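Print this page | E-mail this page

Notebook, Lornis bench, Saltport
30 Oct 2018
Entry by A. Barros, copy to U. Ostermann

Hide glue, batch 18. Continuing the open-time tests for the Heywood chair repairs.

Soaked 40 g of dry glue in 72 g of cold water overnight, covered. Granules fully swollen this morning, no dry cores when cut with a knife. Heated in the double boiler to 60 C and held. Skin formed at the edge of the pot within the first half hour; stirred back in once, after that lifted off and discarded. Batch 17 was stirred back in every time and went lumpy by noon, so I will keep discarding.

Viscosity by the drip method: runs off the brush in a continuous line, breaks into drops at the end. Slightly thinner than Uwe likes for tenons. Did not add glue. Added 5 percent urea by dry weight to half the batch (marked U) and left the other half plain (marked P).

Test pieces are beech offcuts, planed the same morning, glued long grain to long grain. Shop was at 17 C, humidity 58 percent. Wood not warmed for the first set.

Open time, wood at shop temperature:
P: gelled at 70 seconds, brush drags
U: gelled at 2 min 50 s

Open time, wood warmed under the lamp to 30 C:
P: 2 min 15 s
U: 5 min 20 s, still tacky at 6 min

Warming the wood gives plain glue nearly as much time as the urea does on cold wood. For the seat rails this may be enough and avoids the additive. The back splats need four joints closed at once and I do not think P will do it even warmed.

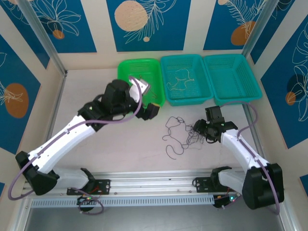
White table and the three baskets, back wall.

Clamped at moderate pressure, squeeze-out along the full line on all pieces except U-3, which was starved on one side. U-3 is excluded from the break tests. Pieces stay in clamps until tomorrow morning, then rest a week before breaking.

Break results from batch 16, rested and broken today on the lever rig:
P, cold wood: 312 kg at failure, glue line
P, warm wood: no failure in glue line, beech tore
U, warm wood: same, torn fibers across most of the face

The cold wood piece had a shiny, unbroken film on one face, so it had gelled before closing. Consistent with the 70 seconds above. The lever rig reads high at the top of the range (see Uwe's note inside the lid) and I would not compare these numbers with anyone else's.

Old joints: opened two from the Heywood set, job 3534. Warm water and a palette knife, ten minutes each. Original glue softened completely. One rail had been repaired with white glue at some point and did not move; had to steam it, and lost a sliver of the shoulder. Sliver kept in an envelope with the job sheet.

To do:
- order more dry glue from Musotow, same grade, before December
- repeat U at 3 percent
- new thermometer for the double boiler, the present one reads 2 degrees low against the glass one
- ask Uwe whether the customer wants the white glue repair noted on the invoice

U.O.: Yes, note it. Try 3 percent on the splats first, leave the rails plain. I have a spare thermometer, top drawer left.

Print this page | E-mail this page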